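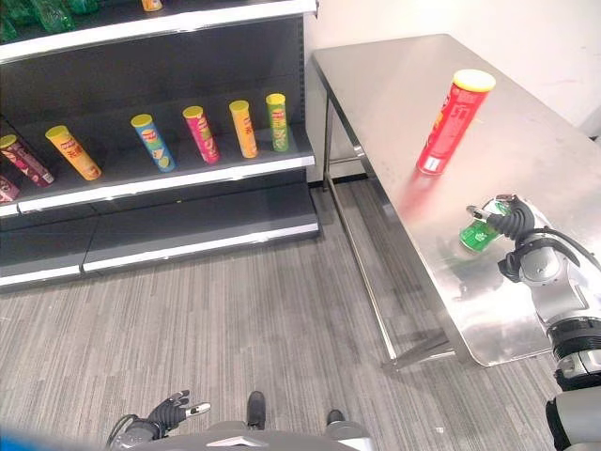 Merura two-arm shelf stocker: reviewed after a month on trial
Review by Ditte Damgaard. Posted Saturday, November 26, 2022

Facing up a shelf is the dullest job in a small grocery, and the one I would most like to hand over. The Merura is sold for that work. It has two arms, jointed-finger hands and a vendor promise that it will restock one bay of ambient goods overnight. We trialled it in the back room at Clurkcombe on packaged goods only: cans, bottles and chip canisters.

Setup
Ivar Strömberg did the install. Allow a full day. Mapping the bay took most of the morning, and the shelf heights had to be entered by hand in millimetres. The software accepts centimetres without complaint and then drives the wrist into the shelf lip, so check your units.

Grasping
Over the trial we logged 306 picks from bench to shelf. Cans lying on their side are handled well. The fingers close evenly and grip force can be set per product, though the default is too high for thin aluminium. Tall canisters are the weak point. A chip canister has a narrow base and very little weight in it, and a small error at release is enough to tip it into its neighbour. With seven canisters on one shelf, a row that ends up leaning at different angles would not pass a floor walk in any store I have worked in.

The Merura does not go back to straighten. Once an item is released and the hand is clear, the task is marked complete. Othmane Tazi wrote us a second pass that nudges fallen items upright, and it helped with the end positions — less so in the middle of a row, where there is no room for the fingers.

Speed
Roughly 70 seconds per item, including the turn from bench to shelf. A casual on their first shift does it in four or five. The overnight argument holds only if the bay is small and the result is usable in the morning without rework. Ours needed rework most mornings.

Other notes
Brushed stainless benches cause trouble. Reflections of bright packaging produced false detections until we laid a matte mat down. Striped carpet had no effect on the base. Cable routing at the wrist is untidy and will catch on wire baskets. Fan noise is low.

Verdict
It can pick up groceries. It cannot yet merchandise them. I would look again when it checks its own placement and corrects it. For now, hire the casual.

Score: 5 out of 10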